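Open day at the Dal Bello sawmill, Gesska

Last June I went with my colleague Milan Michiels to the open day of Dal Bello. We were nine visitors, and our guide was Viola Rizzi, who spoke slowly for the foreigners. I was very thankful for it.

First we saw the yard, where the trunks wait under a long roof. Maple stays there for two years before anyone cuts it for furniture. The smell was sweet, a little like bread. In the cutting hall we had to wear ear protection, so I understood only half of the explanations.

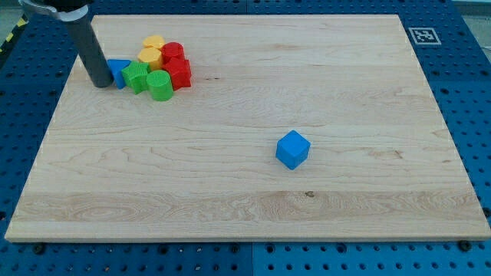 Pale board with wavy grain and a small dark knot.

After the hall we had coffee with Renzo Santoro, who does the sharpening of the blades. He told us that a good blade can be sharpened around eight times. Milan asked him many questions about the price of oak, and I ate too much cake.

The bus back to Mevden leaves from the church, not from the mill gate as the leaflet says. We walked up the hill in the rain and nearly missed it.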